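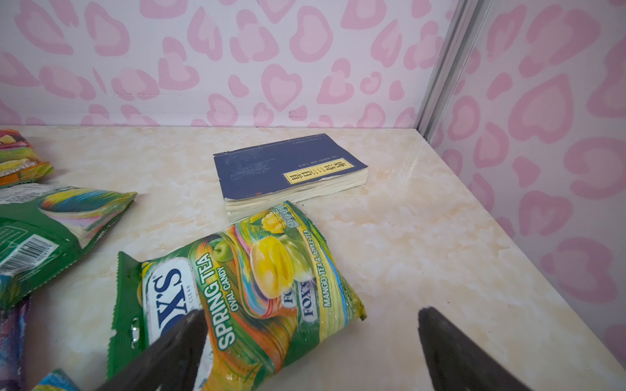
Review: The Drultora Practice Guide for Small-Item Handling Cells, Second Edition

The Drultora guide is a printed handbook with a matching set of checklists, intended for teams that operate a single robot arm at a bench and handle ordinary retail goods. It covers layout of the work surface, choice and placement of items, conduct of a session, and record keeping. This review was prepared for member sites that are deciding whether to adopt the guide in place of their own written rules. It is based on one month of use, in January, at our Beder site.

Scope and presentation

The handbook is short, and the language is plain. Each rule is stated in one sentence, followed by a note on how the rule is to be checked. Rules marked "shall" are kept apart from those marked "should," and the two are never mixed on the same page. New operators at Beder were able to find the rule they needed without help from a supervisor. The index is less satisfactory. It lists "bags" and "packets" under separate headings, although the same rules apply to both.

Choice of items

Section 3 is the strongest part of the guide. It requires that a working set include items that differ in stiffness, size, and surface finish, and it advises against sets made up of cartons only. Flexible packaging is treated at length. The guide asks operators to leave creased bags as they are, and to place some of them with the back panel facing up so that the printed side is not always the one presented to the camera.

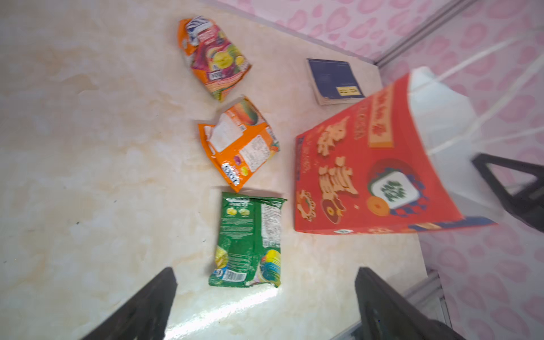 Mixed set on the work surface: snack packages, a red cardboard box, and a navy blue book.

The rules on books are brief but useful. A worn paperback is permitted, provided that no page is detached. The guide also recommends that one item in each set remain unchanged from session to session, so that results may be compared. Sites that replace their full stock each month will find this rule difficult to follow, and we suggest that it be moved from "shall" to "should."

Work surface and surroundings

The guide permits patterned walls and surfaces, and we agree with that position. Homes and shops are seldom plain. It does, however, require that glare be noted in the session record wherever a glossy surface is used. The checklist provides a single box for this purpose, with no space to state where on the surface the glare falls. The Oksanen bench rules, which several of our sites now follow, handle this better by including a small grid for the operator to mark.

Containers

Packing tasks are covered in Section 5. The container shall stand open before the arm is enabled, and its handles shall be placed where the operator can see them.

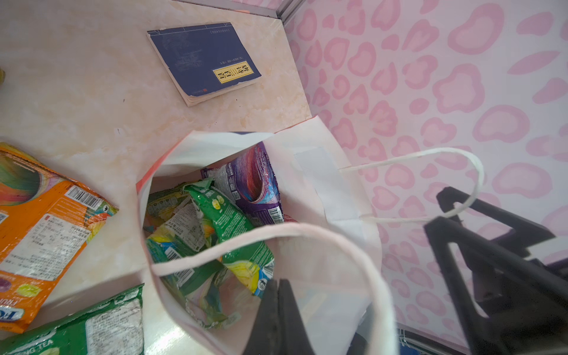

Paper shopping bags receive their own page, and it is one of the better pages in the book. Handles are identified as the main snag point for a two-finger gripper, and the operator is told to stop the arm before moving a handle by hand. The guide also asks that items left outside the container at the end of a session be recorded by name. We consider this good practice. A simple pass or fail entry tells a later reader very little.

The section does not say how full a container may be before the session is closed. Our operators settled on a rule of their own, and other sites will need to do the same until the next edition.

Record keeping

The session form fits on one page. Sites that use Virnano record software should note that the form fields do not follow the same order, and that entries must be moved across by hand. The guide sets a limit of 40 sessions for each log sheet and asks that sheets be kept for 30 months.

Recommendation

The guide is recommended for adoption at sites that operate a single arm. Sites with shared work areas should retain their existing access rules, as the guide treats that subject in one paragraph only. Comments on the index and the glare checklist have been sent to the publisher under reference 338.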